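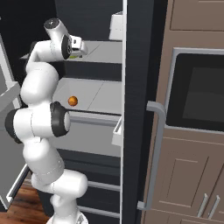 Le bras simulé, pince engagée dans le réfrigérateur ouvert, à hauteur de clayette.

Portes ouvertes chez Prukavo : la cuisine virtuelle a fait salle comble

On attendait du monde, mais pas autant ! En mai, 369 visiteurs sont passés par l'atelier de Prukavo pour voir travailler les robots, et c'est devant l'écran de la cuisine simulée qu'il a fallu jouer des coudes. Un bras blanc, une porte de frigo ouverte, une petite balle orange sur une étagère : il n'en fallait pas plus pour que petits et grands restent plantés là, à retenir leur souffle à chaque mouvement du poignet.

Mircea Mihăilă menait la démonstration, et il l'a menée avec un plaisir communicatif. Il a commencé par rappeler pourquoi l'équipe passe autant de temps dans le virtuel avant de toucher au vrai matériel : un réfrigérateur est un endroit affreux pour un robot. C'est étroit, il y a des clayettes en verre, la porte gêne le coude, et la pince doit se glisser entre deux niveaux sans rien accrocher. Dans le simulateur, on peut se tromper 400 fois dans l'après-midi et personne n'a de verre à ramasser.

Le moment que j'ai préféré, c'est quand il a laissé le public choisir la position de départ du bras. Une dame a demandé le coude très bas, presque contre le plan de travail – on a tous cru que ça coincerait – et le planificateur a trouvé un chemin par la gauche, un peu tordu, franchement élégant. Applaudissements dans la salle, et Mircea qui note la configuration sur un bout de carton pour la rejouer plus tard.

Le scénario s'appelle Lostside, du nom que l'équipe donne aux objets difficiles à atteindre au fond d'un meuble. Il compte aujourd'hui 427 variantes : étagères déplacées, porte plus ou moins ouverte, objets qui changent de niveau. La suite, préparée avec Vastbridge, ajoutera les tiroirs et le four encastré, et j'ai hâte de voir comment le bras s'en sortira avec les poignées.

Pour celles et ceux qui ont manqué la séance, Mircea la reprendra à 14 heures lors de la prochaine visite, en petit groupe cette fois. Les inscriptions se font à l'accueil de l'atelier.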